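4. Cleaning fabric and artificial items with the Fodeck hand steamer

Use the soft brush head (part 146) for silk flowers, lampshades and curtain trims. Do not use the floor plate.

1. Fill the tank to the 2 line with cold water.
2. Plug in and turn the dial to LOW.
3. Wait until the green light stays on. The steamer draws 1330 watts, so do not share the socket.
4. Point the head at a cloth and press the trigger for 5 seconds to clear any drips.
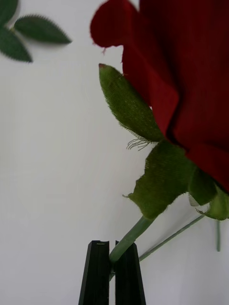
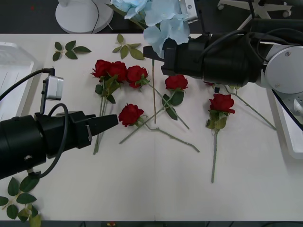
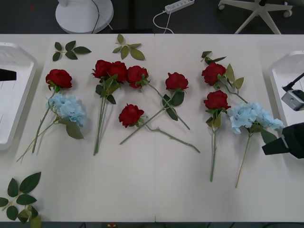 Dust must come off before any steam goes on. Brush from the middle outwards with the steamer switched off. Folded petals, like those on the red roses, hold dust deep between the layers and need the narrow end of the brush. Lay stems flat on a table and do one at a time. Test the dye on the underside of a leaf first, as deep reds may run.

5. Hold the head a hand's width away and move it slowly along the item.
6. Shape petals with your fingers once they have cooled.
7. Leave to dry flat overnight before putting back in a vase.

CAUTION: Steam softens glue. Stop at once if a petal lifts.

NOTE: Do not steam paper, wax or foam flowers.

To empty the tank, see section 5.

Related items
Fodeck soft brush head, twin pack
Trullar descaling sachets
Drakos table cover, heat resistant
Horarwood steamer stand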